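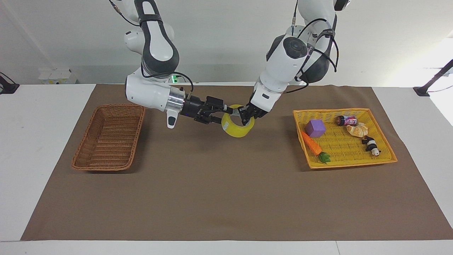

Pre-event check – Besarness server, autumn event build

Date: 11/09/2023
Game: Closia
Event goes live: first week of October
Checked on: PC and console, one account each, plus a fresh account with nothing on it

Marks are OK, FIX, or N/A. Comments under each. Anything marked FIX gets looked at again before the gates open, no exceptions this time please.

1. Server and login

1.1 Server comes back up after patch – OK
Took 22 minutes. Fine.

1.2 Login queue shows a position number – FIX
Shows position, then jumps to zero, then back. People will log out and lose their spot. Same bug as the spring event.

1.3 Player cap – OK
Set to 300. Tested with bots up to the cap, chat lagged a bit, movement was ok.

1.4 Reconnect after a drop puts you back in same instance – OK
Pulled the cable three times. Back in the same spot each time.

1.5 Backup before patch – OK
Done and copied off the main box. Restore not tested, see 6.2.

2. Event map (Branov harbour)

2.1 All gates open on the timer – FIX
North gate opens early. East gate fine. You can walk thru the north one and stand in the boss area before the countdown ends.

2.2 No falling through the floor – FIX
Two spots. Bottom of the lighthouse stairs, and behind the fish market if you jump while mounted. Respawn works but you lose your lantern.

2.3 Invisible walls where they should be – OK
Could still get on the chapel roof. Leaving that in, no loot up there and people like it.

2.4 Flashing lights under the safe limit – FIX
Fireworks at the pier are way too fast. Need slowing down AND the reduced flashing setting has to actualy turn them off. At the moment it only dims them. This one holds up launch.

2.5 Colour blind mode – OK
Team flags now have a pattern on them as well. Much better.

3. Quests and rewards

3.1 Quest chain can be finished solo – OK
Around 40 minutes at a normal pace. Longer on the fresh account.

3.2 Nyaga questline starts for players below level cap – FIX
Fresh account got the marker but no dialogue. Relog fixed it. Not good enough, new players won't know to relog.

3.3 Daily rewards reset at right time – OK
Server time, not local. Say so in the event post.

3.4 Lantern cosmetic lands in inventory – OK
Inventory full = goes to mailbox. Checked.

3.5 No duplicate rewards – OK
Tried the trade window trick from last year. Closed now. Tried it on console too – same.

3.6 Token prices – N/A
Not final. Big mount was listed at 170 tokens in this build, needs signing off.

4. Chat and player safety

4.1 Word filter on in event channels – OK

4.2 Report button works from the event screen – FIX
Button is there, opens behind the map. Close the map and you see it. Has to be on top.

4.3 Block list carries over into event instances – OK
Blocked the second account, couldn't whisper, invite or trade. Good.

4.4 Under-16 accounts have voice off by default – OK
Checked on a new account and an old one.

4.5 Moderators on for opening night – FIX
Early shift covered. Late shift has gaps. Need names in the roster before the next check.

5. Shop

5.1 Prices show in local currency – OK

5.2 Confirm box before purchase – OK
Default is on Cancel, leave it there.

5.3 Refund link goes somewhere – FIX
Goes to the old help page. Dead link.

5.4 Spending limit on child accounts – OK
Stopped the purchase and showed the message. Message has a typo, "recieved". Minor.

6. If it all goes wrong

6.1 Rollback steps written down – OK
In the shared folder, second page is out of date, ignore the bit on the old launcher.

6.2 Rollback tested – FIX
Not done. Ran out of time. Do it on the test box first.

6.3 Status page can be updated from a phone – OK

6.4 Holding message ready to post – OK
Short one and long one. Use the short one.

Still to recheck: 1.2, 2.1, 2.2, 2.4, 3.2, 4.2, 4.5, 5.3, 6.2
Blocks launch: 2.4, 4.2, 6.2
Console build needs a second pass on section 2 once the new map file is in.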